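Okitz method

The Okitz method is a procedure for training two-armed robots to handle household objects on a table. It was developed at the Cortés laboratory and first described in a report issued in May. The robot learns from 3,354 recorded runs, of which 309 are held back for testing - none of these is used in training.
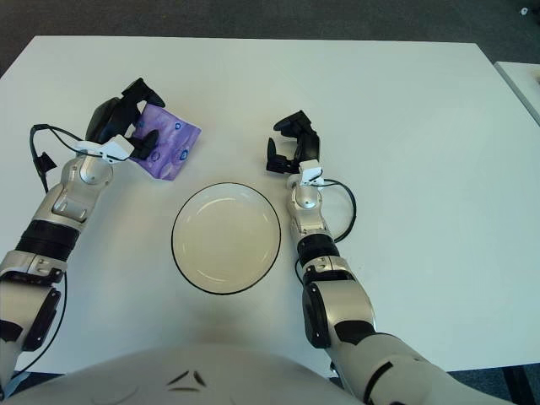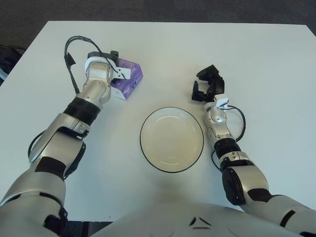 Two moments in tabletop work with a plate and a purple item, the left gripper at the item and the right gripper open.

In the main trial, the method was compared with the older Skorusis procedure on 27 tasks. The gain was greatest where one arm had to wait for the other. Results on the Cerkov object set were less clear.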